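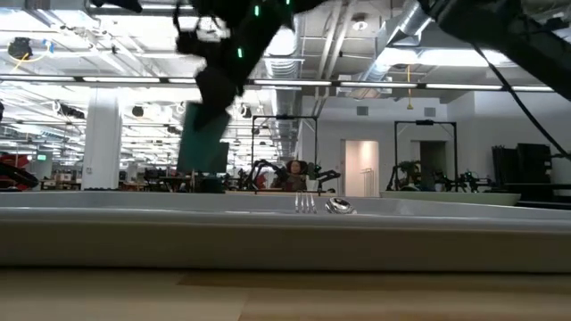 Fork and cup in the tray

Tue 26 March, Wulan Nasution wrote:
> Does anyone clear the table onto a tray, or do you all carry things
> through in armfuls like me? Mine is a mess by the third trip. Also,
> do you leave the mats down or put them away each time?

Hi Wulan and all,

Tray every time! I was an armfuls person for years (and lost a lovely Keskinen saucer that way), but now the tray goes in the middle of the table before anybody sits down, and it stays there until we're done.
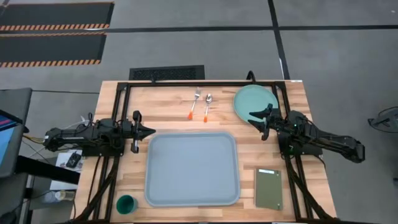

I like one with a proper rim, so a cup that tips over can't roll off on the way to the sink. Cutlery goes in first, fork and spoon lying flat next to each other, then the cups along one side. Plates I take separately, they make the whole thing too heavy for my wrists. Mats get a wipe and go in the drawer, though my sister leaves hers out from one June to the next and they look fine. 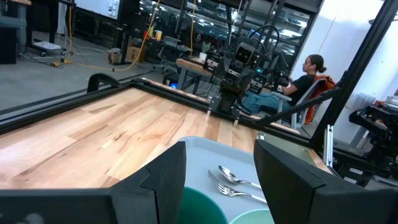
What do you do with cups that still have a drop in them?
Tip them out at the sink before they go anywhere near the tray, or you'll be wiping forks all evening.

I've got 2 spare trays from the Trakanham sale if you want one, just shout.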